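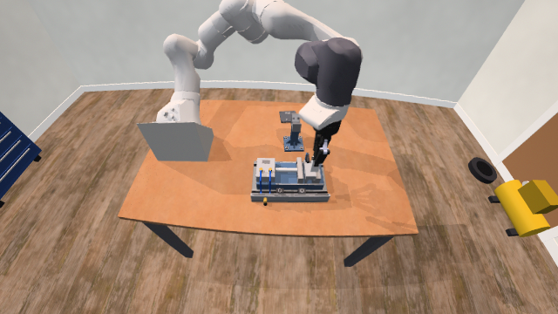
Why did the second batch of Gimovum primer take longer to cure than the first? The hardener was weighed on the old scale, which read low at small loads, so the mix was lean.

Mar 17, 2026

Checked the old scale against the 500 g reference weight. It read 2 g high at full load, fine for resin. At the low end it lagged and rounded down after each addition. Hardener portions are small, so that is where the error shows.

Remixed one cup on the Cestach scale, same resin lot, same stir time. Tack-free by the afternoon check. The earlier cup still took a thumbprint.

Hardness on the remixed coupon: 93 on the shop scale, three spots, no spread worth writing down. Did not test the soft coupon. It would only dent.

Panels for the Abu Hammour job were primed from the lean batch. Options are a warm cabinet overnight or strip and redo. Trying the cabinet first on the two offcuts – if they still print in the morning, strip everything.

Mekix thinner: can opened in August, lid not seated well. Probably unrelated, but it is out of use until checked. Fresh can is under order 2299.

To do: tag the old scale RESIN ONLY. Move the reference weight to the mixing bench. Add a column for scale used to the batch sheet – had to work it out from the handwriting this time.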